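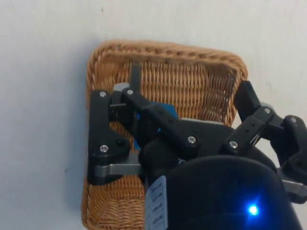
Every basket I've ever bought from you lot ends up full of odd socks, wrote a reader from Erkstead, so could we please see one being used for something nicer?

Yes! Gladly! We love an odd sock basket (there's one under our stairs that hasn't seen its own floor in years), but toy blocks are a much better reason to get the wicker out, and that's where this month's gallery has gone.

Basket and Blocks

Welcome back to the Femwood basket pages. If you're new, we put up a little gallery each month of woven things doing ordinary work in ordinary rooms. The theme this time is small, chunky, colourful things and where they live when playtime's over.

The one at the top of the page is a rectangular wicker basket in a warm golden tan, and what I love is the rim. Look at that thick braid, twisted like a bit of rope and a shade darker than the walls! Inside it's a tight, regular weave right down to the floor, and there's a bit of bright blue in there too, which looks gorgeous against all that honey.

I'm a rim person, I'll admit it. At the Mostell market I turn every basket around in my hands before I even look at the price, and if the braid is lumpy or the end has been tucked in badly I put it straight back. A good one feels like the handle on a favourite mug. My best market find was a bread basket for 15 dollars with a rim so even I carried it home on the bus on my lap like a cake.

Out on the white cloth

Same sort of colours, a bit more room around them. The blue cube is up over the front rim, a dark green one is sitting on the cloth, and the basket is empty with its shadow falling softly beside it. Wicker on white is such an easy match, and the sloped sides (wider at the top than at the bottom) make it a lovely open shape to aim a block at.

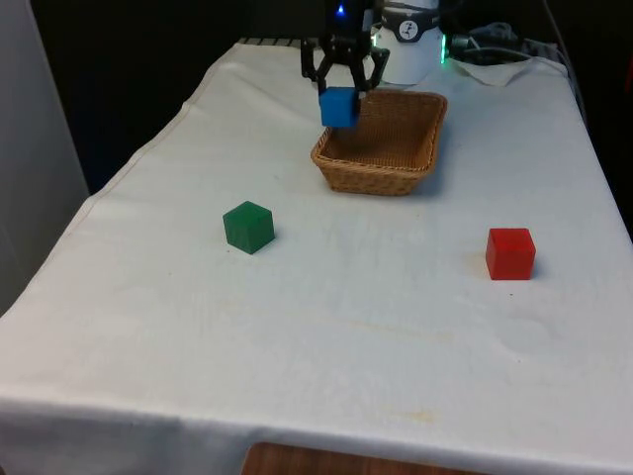
Choosing a basket for blocks

A few of you asked after the last gallery, so here's what has worked at our place.

Go low and wide. Little arms can get to the bottom of a shallow basket without tipping the lot on the floor, though they'll probably tip it anyway because the noise is fantastic.

A rectangle sits neatly on a shelf. Ours is 30 centimetres along the long side and slides in beside the picture books with room for a hand. Round ones are beautiful but they hog the corner.

Check for tight weave if the blocks are small. Bigger gaps are fine for teddies and hopeless for anything with corners.

Run your palm along the inside before you buy. Any snaggy ends can be snipped with nail scissors, and it takes a minute.

Keeping it clean

Soft brush, outside, on a dry morning. I use an old pastry brush from Vlachopoulos, the kitchen shop near the station, and it gets right into the braid. For sticky fingerprints, a barely damp cloth and then a good airing in the shade. Full sun will dry wicker out and it starts to creak at you.

Send us yours

Next month is picnic baskets and we'd love a big, messy pile of them. Lids, no lids, the one with the broken latch your nan won't part with, all of it! Put a line or two with each photo and tell us where the basket came from if you know. Entries close at 5 pm on the last day of the month.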